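Will a Robot Ever Do My Flowers?

26 October 2024

I own a dishwasher, a dryer and one of those round vacuums that gets stuck under the radiator, and I still spend my Saturdays doing chores. So when I told friends I was going to spend a couple of months finding out whether machines can take over the boring stuff yet, everybody had a request. Laundry, mostly. Cat litter. One person wanted the fitted sheet done and nothing else, ever (same!).

My own request was flowers. I worked in a shop called Gandum for two years after school, and what people don't see from the customer side of the counter is how much of the job is plain fiddling. You strip leaves, you trim, you tape a stem to a stick so it stands up, you lay it down, you pick up the next one. The arranging part, the part you took the job for, fills maybe an hour of your day. The rest is chores with better scenery.
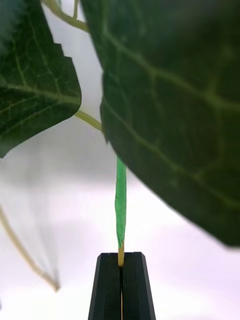 Taping and staking was the job I hated most at Gandum, and I was slow at it, too. You hold the stick, you wind the tape, and the whole time the leaves are flopping into your face and over your hands. So I have a soft spot for any machine that will grip a thin wooden stick and keep it upright with a big dark leaf hanging right over the green tape. Holding is the easy half, though. The winding is where I always came undone, with the tape bunching up and sticking to my thumb, and in everything I saw this fall I never came across a machine I'd trust with the roll.

I did see plenty of other things. In September I went to the trade show in Natside, where Chidiac had a towel folder running all day long. It took 2 minutes a towel! I stood there with a pretzel and watched it do 10 of them, and I have to say the folds were lovely, much crisper than mine. Then somebody handed it a washcloth and it stopped dead and waited for help. I felt for it. That's how I am with washcloths.

Clulberg makes a shelf stocker, and that one impressed me more, mainly since it does a dull job in a dull way. Boxes in, boxes out, all the same shape. Shop floors are kinder to machines than kitchens are. A shop will move a shelf or repaint a line on the floor to suit the equipment, and my family won't even put the scissors back in the drawer.

Flowers sit somewhere in between, I think. They're shop work, but they behave like laundry. Every stem bends its own way and has leaves sticking out wherever it pleases, and you can't squeeze it like a box. 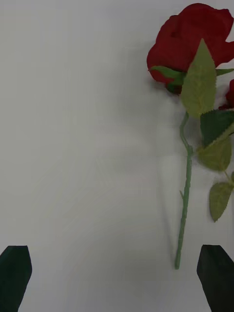 Not everyone thinks I should be rooting for the machines here. A reader wrote to me after my last column that she had learned everything she knows about flowers from the boring parts, and that if a robot had done the stripping and taping for her she would never have gotten a feel for a stem at all. She'd happily give it the mopping, she said, and the buckets. I've been chewing on that letter for weeks, because I'd have told you I learned nothing from taping except some new swear words. But I can still tell by touch when a stem is about to snap, and I must have picked that up somewhere.

My great-grandmother's household book, started in 1874 by her own mother, gives all of Monday to washing and most of Tuesday to ironing. I do mine while watching TV, so machines have clearly done us some favors already. It's the picking up and putting down in between that's still ours, the socks and the forks and the roses.

I asked at the Chidiac booth when I could have a towel folder at home and got a very nice brochure. It's on the kitchen table now, under 24 clean towels that I still haven't folded.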